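Range-chaussures

Un range-chaussures est un meuble ou un accessoire domestique destiné à recevoir les chaussures, les pantoufles et les sandales lorsqu'elles ne sont pas portées. Placé le plus souvent dans l'entrée, il peut prendre la forme d'une étagère ouverte, d'un banc à casiers, d'une armoire à abattants ou d'une simple barre murale. Le terme « meuble à chaussures » est employé de préférence pour les modèles fermés.

Terminologie

Dans le commerce, les mots range-chaussures, étagère à chaussures et porte-chaussures sont souvent interchangeables. Le dernier désigne aussi, dans certains catalogues, une poche en tissu suspendue à une porte ou à une tringle. Le pluriel de range-chaussures est invariable. La forme « chaussurier », relevée dans quelques inventaires de brocante, reste rare.

Usages domestiques

La présence d'un range-chaussures dépend d'abord des habitudes du foyer. Dans les pays où l'on se déchausse en entrant, comme le Japon, la Corée, la Suède ou la Finlande, un emplacement est généralement prévu près de la porte. Au Japon, le meuble appelé getabako se trouve dans le genkan, l'espace d'entrée où l'on quitte ses chaussures avant de passer au niveau du logement. On en voit également dans les écoles, les bains publics et certains restaurants.

En France, la pratique varie d'une famille à l'autre. Beaucoup de logements anciens n'ont pas de vestibule et les chaussures y sont conservées au bas d'une penderie, sous un escalier ou dans la chambre. L'étagère basse ouverte, peu coûteuse et facile à déplacer, y est fréquente dans les appartements de petite surface.

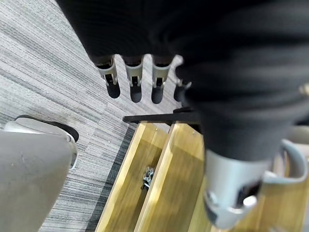

Les chaussures d'intérieur forment une catégorie à part. Elles sont prises et reposées plusieurs fois par jour, ce qui conduit à les laisser sur la tablette la plus accessible, tandis que les bottes et les souliers de saison sont relégués en bas ou rangés dans des boîtes. Dans les foyers qui reçoivent souvent, une partie du meuble est réservée aux pantoufles des visiteurs.

Types

L'étagère ouverte est le modèle le plus simple. Elle se compose de deux tablettes ou davantage, pleines ou à lattes, portées par des montants. Les tablettes peuvent être horizontales ou légèrement inclinées; dans le second cas, un rebord ou une barrette retient les chaussures. L'inclinaison réduit la profondeur occupée et rend les paires plus visibles.

Le meuble à abattants contient des compartiments basculants dans lesquels les chaussures sont placées presque à la verticale. Sa faible profondeur convient aux couloirs, mais les bottes et les modèles montants y entrent mal. Il doit être fixé au mur, car l'ouverture simultanée de plusieurs abattants déplace le centre de gravité vers l'avant.

Le banc à chaussures associe un rangement bas et une assise. Il est courant dans les crèches et les cabinets médicaux, où l'on doit souvent se déchausser ou enfiler des surchaussures. Les modèles superposables, vendus à l'unité, permettent d'ajouter un niveau au fur et à mesure des besoins.

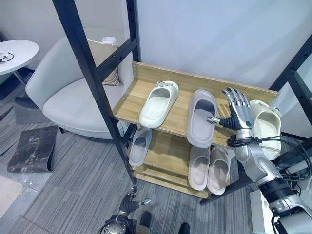 Étagère à chaussures en bois à deux tablettes. Des pantoufles sont posées sur la tablette supérieure.

Matériaux et fabrication

Le bois massif, le panneau de particules, le métal et le bambou sont les matériaux les plus répandus. Le hêtre et le pin servent surtout pour les modèles à lattes. Le métal thermolaqué résiste bien à l'eau apportée par les semelles, mais les rayures y deviennent des points de rouille lorsque le revêtement est entamé. Le panneau de particules gonfle au contact répété de l'humidité, en particulier sur les chants.

L'atelier Cotmont, spécialisé dans le petit mobilier d'entrée, a produit une série de 164 étagères en hêtre huilé dessinée par Érica Conceição. Les tablettes y sont assemblées par tourillons, sans vis apparentes — un choix repris ensuite par la maison Plurel pour une gamme vendue en kit. Dans un entretien paru le 03/07/2019, la dessinatrice expliquait avoir fixé la longueur des tablettes à 100 cm pour qu'elles puissent passer derrière une porte ouverte.

Aération et entretien

Une chaussure portée toute la journée retient de l'humidité, surtout dans la doublure et la semelle intérieure. Les étagères ouvertes laissent l'air circuler. Pour les meubles fermés, les fabricants prévoient des perforations au dos ou un jeu entre la porte et le caisson. Il est d'usage de laisser sécher les chaussures mouillées avant de les ranger, à distance d'un radiateur, le cuir se fendillant sous l'effet d'une chaleur trop vive.

Les tablettes se nettoient avec un chiffon humide. Le sable et les gravillons rayent les surfaces vernies et s'accumulent contre les rebords. Bastien Carré, auteur d'un manuel d'entretien du mobilier, recommande de passer une brosse sèche avant tout lavage et de renouveler l'huile des bois bruts une fois par an.

Voir aussi

Embauchoir
Genkan
Pantoufle
Patère
Vestibule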